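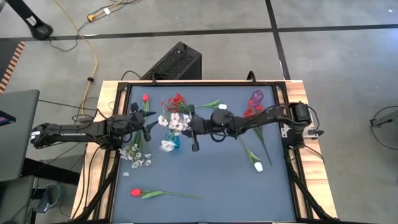 Blue vase and white flowers, on the mat. December.

December, notebook of the measuring room, started 8.40

Plinstead house, floor areas, second attempt. The agent's old brochure gives 214 square metres for the whole house. My sum from the laser readings was lower, and Selma asked me to find the reason before the new brochure goes to print.

First I checked the instrument against the steel tape in our corridor. The difference was 2 mm over the full length, so the laser is fine and I leave it out of the question.

Then I went through the upper floor again with Rok's sketch. He measured the two back bedrooms to the skirting board and I measured to the plaster. This is small but it repeats on every wall. I have now put everything to the plaster and written it on the sketch in green.

The bigger thing is the attic room. The roof slopes on both sides and the old brochure seems to count the floor up to the eaves, which makes it 54 square metres. If I count only where a person can stand, I come to much less. I don't want to write my number yet, the reading beside the chimney is doubtful. There were boxes in front and I held the laser at an angle.

Asked Catinca which rule the office uses for sloped ceilings. She says the usable part goes in the main total and the rest goes in a separate line under it. Bujar remembers it differently, from the Morelli sale. I asked both to look for the written version.

Outbuilding: not in the total, in my opinion. It has no heating and the door is only from the garden. In the drawing I show it with a thin line.

Boundary on the north side: the fence and the plan do not agree. Mrs Hämmerli, the neighbour, told me on the phone that the fence was moved when the old hedge was taken out. We should not draw this side as certain.

14.15. New drawing saved as sheet 48, without the attic figure. Old sheet stays in the folder, please don't delete it.

To do: attic again, with the tape. Ask the seller to move the boxes. Height of the cellar stairs, I forgot it both times.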